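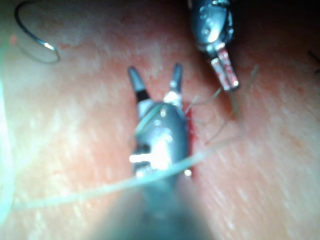 Teaching the suturing code to say "I'm not sure"

2021-07-26

I have been meaning to write this one up since April, and every time I sat down to do it I found one more thing in the software to fix first, so please forgive the length (and the rambling, which those of you who have been reading for a while will have made your peace with by now).

The short version is that our perception node finally reports how much it trusts itself, and the planner finally listens. The long version starts with thread. If you have never tried to get a computer to find a piece of suture thread, I envy you a little! Thread is thin, it curves wherever it likes, and on our pink practice surface a pale teal-green strand can be perfectly plain at one end of its curve and fade away near the incision, right where you want it most. Then there are the loose brownish strands lying in a tangle close by, which our first segmentation model loved dearly and labeled as everything under the sun. It once called a knot of them a needle. I still have that log file.

The needle itself is easier, or so I thought. It's a shiny silver arc, and the model picks up the bright glint on the curve with no trouble. But it also picks up the glints on the instruments, and there are plenty of those on a metal wrist. The old code took the brightest thin curve it could find, fitted a circle to it, and handed that to the planner as if it were gospel. The planner, being a trusting soul, would then work out a lovely smooth path to a reflection.

Ilango Arumugam had been telling me for months that the trouble was in the message and we were both looking at the model. Our needle message had a position and an orientation and that was it. There was no room in it to say "this could be a few millimeters off" or "I only see a bit of the arc." So I added a covariance, which sounds like an afternoon's work and took me the better part of 3 weeks, because every single thing downstream had opinions about the old format. The replay tool broke. The calibration script broke. A plotting script that Shobha Acharya wrote ages ago, and that I had forgotten anyone used, broke very loudly while she was showing it to a visitor. Sorry again, Shobha.

Once the numbers were flowing, the planner changes were almost fun. With the jaws open and hovering just over the surface, the planner now waits until the needle estimate has settled for 2 updates in a row before it commits to an approach. If the estimate is still wobbling, it asks for a small sideways move of the wrist to get a different view and tries again. It's what you or I would do, tilting our heads to see around something. The other arm gets treated as an obstacle with its own padding, and I made that padding grow when the joint readings and the camera disagree about where the tool is. Cable-driven arms have a bit of stretch in them, so they disagree more than I'd like.

We also keep a margin around the incision now. Half of that thin red line can be hidden behind our own instrument from the wrist camera's point of view, and the old code happily decided that the hidden part didn't exist. The new version remembers the line it saw earlier and lets it fade slowly from the map. I borrowed the idea from Farstead, our mapping library for the big mobile base, where it was doing the same job for doorways. It felt silly to copy a doorway function into a suturing package, but it needed hardly any changes, and I've left the variable names alone out of affection.

Testing was done the boring way. We replayed 1,830 saved frames through the old and new versions, and I hand-labeled 200 of them over a few evenings with a pot of tea and a ball game on the radio. The new version gives up more often, and I was braced for people to hate that. Rajeshwari Chettiar read through the replays and told me she'd much sooner watch an arm wait than watch it go confidently after a shiny rivet, and I went home very pleased with myself.

What still bothers me is thread lying across our own gripper. The mask we use to cut the instruments out of the picture cuts the thread out too, so one long strand becomes a pair of short ones, and the tracker has to guess that they belong together. It guesses well when the curve is gentle. When it isn't, well, I have a branch called "please-work" and you can draw your own conclusions. If any of you have joined up broken curves behind an occluder without a pile of hand-tuned thresholds, my inbox is open and I would be so grateful.

Next up is moving the wrist camera calibration out of its ancient config file and into something a person can read.

Recent posts
Why I stopped fitting circles to everything
Farstead notes: doorways that come and go
A replay tool for impatient people
Hand-eye calibration, second helping
Reading list: curves, splines and one very good thesis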